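Femell Wall Filler, 800 g tub

I bought this to patch screw holes after taking down a shelf in the hallway. It comes ready mixed and spreads well with a cheap plastic knife. Small holes took one coat. Two deeper ones sank and needed a second coat the next morning.

Sanding is easy with 200 grit, though the dust gets everywhere – tape up the doorway first. The lid is the weak point. Mine cracked the second time I pried it off, and I moved what was left into a jar. 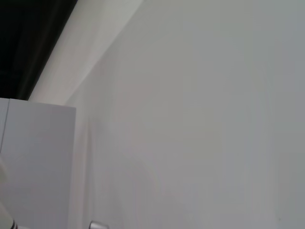
I used Tristow flat paint over it, two coats with a small roller. The Makori filler I had before dried harder but was a pain to sand. I'd buy the Femell again for small jobs, in a smaller tub.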